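Fadlow Forums > Arms and Manipulators > Data Collection
Topic: How many demos before you stop trusting your demos?

tmahana
Posted Jul 15, 2020
Two leader/follower arm pairs, one table, one task: pick up a ball, put it in the bowl. We have 1,586 recorded episodes across both pairs. The policy does fine on the citrus-sized balls and is bad on the soft ones. It closes, stops early, and lifts with nothing. Ratih Jugah, who runs the other pair with me, thinks we need another 600 episodes of soft balls only. I think we have a wrist view problem and more data will bury it. Here is what the wrist view gives us at the moment of the grasp.

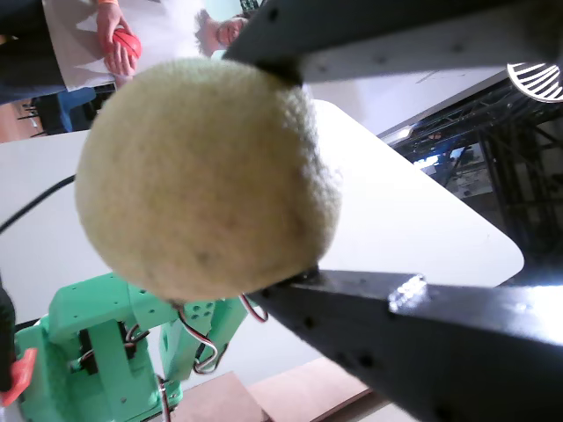

Wrist view, fuzzy soft ball, fingers closed.

The ball takes up so much of the view that the far side of the contact is a guess. From the overhead view it's a small blob. I'd like to hear from people who have done this with soft objects before we spend another week on it.
– Tipene Tamihana

kettlebrook
How are you splitting the 1,586? If it's mostly hard objects you have your answer already.

tmahana
Up to 600 of them are soft, but I'd have to go through the early ones to be sure. We didn't start tagging object type until the second week. Yes, I know.

kettlebrook
Then tag them first. You can't argue about whether you need more of something when you don't know how much you have. We did this at Leitão in December and found a whole day of episodes labeled "sponge" that were a wood block.

orla_f
I disagree with the extra data plan. If the policy stops closing early, look at what the leader arm was doing when the human closed it. People ease off on soft things. The follower position ends up a few degrees short of the commanded position because the ball pushes back, and if you record the follower position as the action, you train it to stop short. Record the leader position. That fixed it for us and we threw out nothing except the action column.

tmahana
We record follower position as both state and action. The Prerunari logging script does it that way by default and I never changed it.

orla_f
That's your bug, or most of it. Do you still have the leader stream?

tmahana
Only for the last 23 sessions. Before that it was not saved.

pinwheel88
I don't buy that it's the whole thing. We recorded leader positions from day one and still had early stops on felt and yarn. What helped was moving the camera back on its mount. A ball that fills the left half of the picture carries almost no information about depth. Six centimeters made a big difference on our arm.

orla_f
Six centimeters on which gripper? On a short finger that puts the fingertips in the bottom corner and you lose the contact point altogether.

pinwheel88
Longer fingers than his, fair enough. He should still try it before recording 600 of anything.

jugah_r
Other half of the project here. My reason for wanting more soft episodes is that the ones we have are all from nearly the same start pose, and the people in the background barely change either. I was standing at the other end of the table for most of them. I don't think the camera is great, but the hard balls are recorded with the same camera and they work.

kettlebrook
That last point is a good one. Same camera, different result.

pinwheel88
Hard balls don't need you to know when to stop. The motor stalls and you're done.

jugah_r
Okay, that I can't argue with.

zullik_dan
Can we see the whole table? Half the problems people post in this section come from the layout. I build the Zullik bowls and mats, so I look at a lot of these.

tmahana
Both arms running, bowl in its usual place:
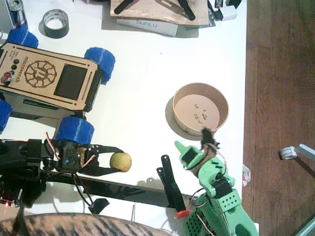 Layout has been the thing we were most relaxed about, so go ahead. The start position of the ball gets moved by hand between episodes and the bowl mostly stays put, give or take a hand's width. We keep tools on the same table for repairs between sessions, and the duct tape, the board with the two clamp-like pieces on it and the little car with the microtech top are all within view of the overhead camera. I had assumed that a bit of clutter was good for the policy.

zullik_dan
Clutter is good if it changes. If the car is parked in the same spot for a thousand episodes, the policy can use it as a landmark, and the day you drive it away your success rate drops. Either clear the table or shuffle it every ten episodes or so. Also, a plain white top under a cream ball is hard going. Try a darker mat. I sell them but a piece of felt works.

orla_f
Also keep the two arms from working over the bowl at the same time. One of yours is blurred in that shot and the other is holding a ball. If both pairs record at once, each one has the other moving through its view for reasons it can't predict.

tmahana
They do record at once. It doubles the rate.

orla_f
It doubles the episode count. I'd take half as many clean ones.

jugah_r
I'd keep recording both. The finished setup has two arms on one table, so the other arm moving is part of the job.

kettlebrook
Depends what you deploy. If it's two arms, Ratih is right.

tmahana
It's two arms. Plan for now: switch the action to leader position, retrain on the 23 sessions that have it, tag the rest, dark mat, and shuffle the clutter. Camera stays where it is until we see what that does. Then we argue about the 600.

pinwheel88
Move the camera first. You'll be recording on the old mount and doing it again.

tmahana
Retraining doesn't need new recordings. I'll start that tonight and look at the mount while it runs.

jugah_r
I can do the tagging if someone tells me what to call the fuzzy one. We have it down as "wool", "felt" and "cream" in three different files.

kettlebrook
Use two fields, one for soft or hard and one for color. Don't put the material in unless you're certain of it.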